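Batis Campaign Manager: Set-up Guide
Section 4. Scheduling posts and setting audience limits

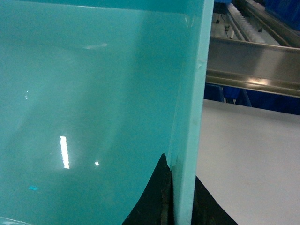
Sorcha Imrie asks whether a scheduled post can be changed after it has been approved. It can, up to 20 minutes before the publishing time, but the approval is withdrawn and must be given again (see step 6).

Before you begin, confirm that your account has the Editor or Owner role. Users with the Viewer role cannot open the Schedule page.

1. Sign in and select the brand you wish to publish for. Accounts moved across from Visser appear under Archived until an Owner restores them.

2. Open Schedule and choose New post.

3. Enter the text. The limit is 600 characters, including spaces and links. Text beyond the limit is not saved.

4. Under Audience, choose Followers, Region or Saved list. A saved list must contain at least 400 contacts before it can be used for paid posts.

Note: Lists imported from Hurska are checked for duplicates on arrival. The total shown may therefore be lower than in the original file.

5. Set the date and time. Posts may be scheduled up to 90 days ahead. All times follow the time zone of the brand, not that of the user.

6. Choose Send for approval. The approver receives a message and the post is marked Pending. If the post is edited while Pending, it returns to Draft and must be sent again.

Caution: Deleting a campaign also deletes every post scheduled within it. Deleted posts cannot be recovered.

7. Where a post forms part of a paid partnership, tick Partnership and enter the name of the partner account. The label is added on publication and cannot be removed afterwards.

Changes to saved lists are described in Section 5.

Section last revised: 2026-05-20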